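How to Write a Short Biography of a Scientist Your Town Forgot

By Sabine Sauerland
Feb 24, 2022

Every town has one. Mine had Edeltraud Hollmann, a botanist who spent most of her working life cataloging mosses on the hills behind Edville, and whose name I first saw on a brass plate in a stairwell. I wanted to know who she was, and there was nothing to read! So I wrote it myself, and I've been hooked on small biographies ever since. If you have a name and a free weekend, you can start too.

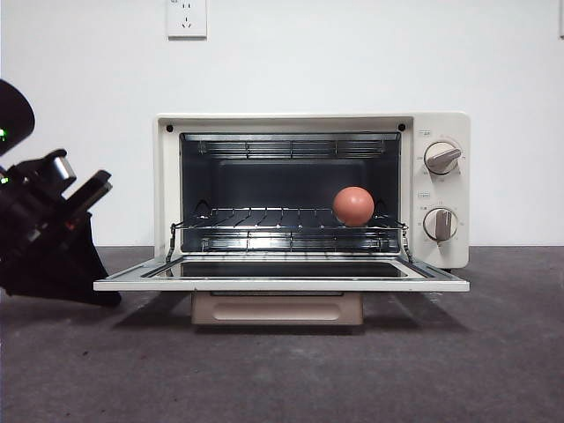

4 min read

Start with the dates you can prove. Birth, schooling, first job, marriage if there was one, death. Write each on its own line and put the source next to it. If you only have "family says," write "family says." I had Hollmann's birth year wrong for months, copied straight off a reunion booklet, and the parish register set me right in two minutes.

Next, find out what the person did all day. This is my favorite part! A title like "botanist" tells a reader very little. Look for field notebooks, letters to other scientists, lab supply orders, anything with daily work in it. Hollmann's notebooks have 217 numbered entries from a single season, and half of them complain about the mud on the Nastska trail. You get a real sense of a person from that kind of thing.

Then read the work itself, or as much as you can manage. You don't need to follow all of it. I read her paper on bog mosses with a dictionary open and wrote one plain sentence for each page. Those sentences became the middle of the biography, almost untouched.

Shares: 100

Now draft it. Open with what she found or made, and save the birthplace for the second paragraph. Keep a first version to 200 words (yes, really, it's a great exercise and you can grow it later). Use past tense all the way through, and use her last name once you've introduced her.

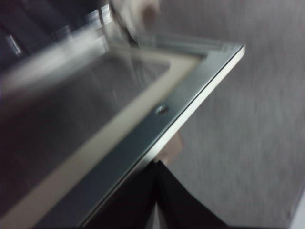
What if two sources disagree about the same event?
Give both versions and say where each one comes from. If one was written closer to the event, mention that and let the reader weigh it.

Last, show the draft to someone who knew the field or the family. I sent mine to the Savolainen archive in October and got back a page of corrections plus a letter I'd never seen, in which Hollmann argues with her publisher over the spelling of Hondivlow, the valley where she did her early collecting. It went straight into paragraph three.

Comments (4)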